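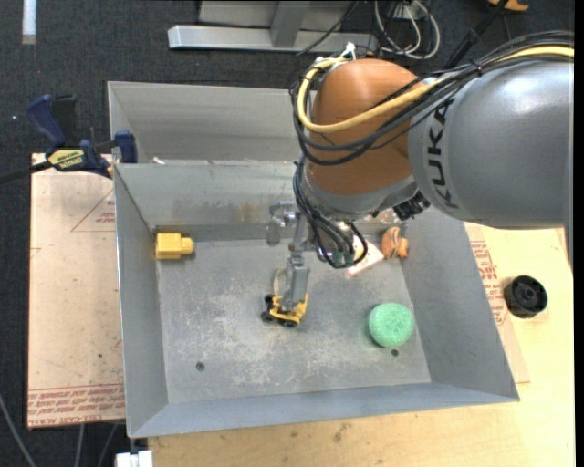 Romana Šimko wants a machine that can tidy a playroom, and she has been chasing it for long enough to laugh at the question. "People ask me when it will do the dishes," she says. "I tell them, let's get the toys off the floor first!" Her team at Gurnbridge practices on bin picking, the old shop-floor chore of reaching into a container and coming out with the right thing. A yellow toy vehicle lying in a scuffed metal bin, with a spongy green ball and a yellow block for company, is a fair sample of what she means by hard. "A factory part is the same part every time. A toy has wheels and bumps, and it lands any way it likes."

The current set has 288 objects, and Šimko can talk about nearly all of them. Soft ones are her favorites (they forgive a bad grip). Flat ones are the worst. "A card lying on metal, that's a whole afternoon," she says, and she sounds delighted about it.

So, can machines do chores yet? Some, she thinks, and more each year. Her colleague Ebere Eze puts sorting returned goods well ahead of anything at home. "In a shop you can bolt the bin down," he says. "My kids won't let me bolt anything down."

Šimko would still bet on the playroom. In June the team adds another 19 objects, mostly things with strings. "Shoes too," she says. "I've been asking for shoes forever."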